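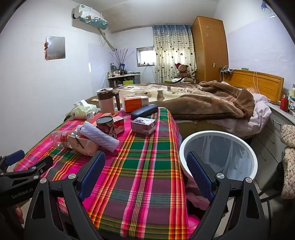 Ticket: Heating in flat 5, Engelhardt building
Opened by: Golshifteh Sharifi
Status: Resolved (see last entry, and read it before celebrating)

Opened 16/05/2019

The thermostat in the small bedroom says the room is at 17 degrees. It has said so since February. It said so at noon with the window open and it said so at night with the radiator hot enough to iron on. I admire its calm, but I would like a thermostat that holds opinions based on evidence.

The radiator under its control never shuts off. The one in the living room behaves.

What I tried before writing to you:

Turned it off and on. It came back and said 17.
New batteries, brand new out of the packet. 17, in slightly darker digits.
Held the reset button for 10 seconds, as the Trasetum booklet says. The display went blank, showed a little snowflake, and returned to 17.
Held the reset button for a lot longer than the booklet says. Same snowflake.
Read the booklet's troubleshooting page, which suggested I contact the person who gave me the booklet. That's you.

Reply from Saeed Asadi, building support

Thanks for the detail. Could you tell me which wall the thermostat is on, and whether the radiator valve has a gray cap or a white one?

Reply from Golshifteh Sharifi

White cap. The thermostat is on the wall by the door, at a height suited to a tall child. The table stays where it is, by the way. I measured twice to get it in there and the cloth was my aunt's.

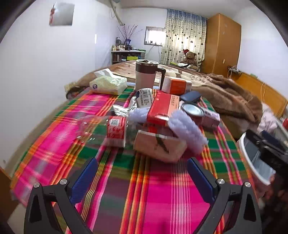

Saeed Asadi: Thanks. White cap means the newer valve, and those have to be paired with the thermostat again after a battery change. If they aren't paired, the valve stays open and the display can hang on to its last good reading. Press the cap and the plus button together until the light blinks green.

Golshifteh Sharifi: I have now pressed the cap and the plus button together. These two things are on opposite sides of the room. I borrowed a neighbor. The light blinked orange.

Saeed Asadi: Orange means it found a thermostat. Does yours still say 17?

Golshifteh Sharifi: It does. Quyên Quan in the next flat reports that hers has just gone blank and shown a snowflake.

Saeed Asadi: Understood. Please don't press anything else.

Internal note, S. Asadi

Valve in 5 was paired to the neighbor's unit, likely from the install. Cleared both and paired them again on site. Sensor in 5 was also dead, so swapped the whole thermostat.

Last entry, Golshifteh Sharifi

New thermostat is in and the radiator shuts off when told. You may close this. I'll be opening another one about the light on the front of it, which is green and lights up the whole ceiling at night.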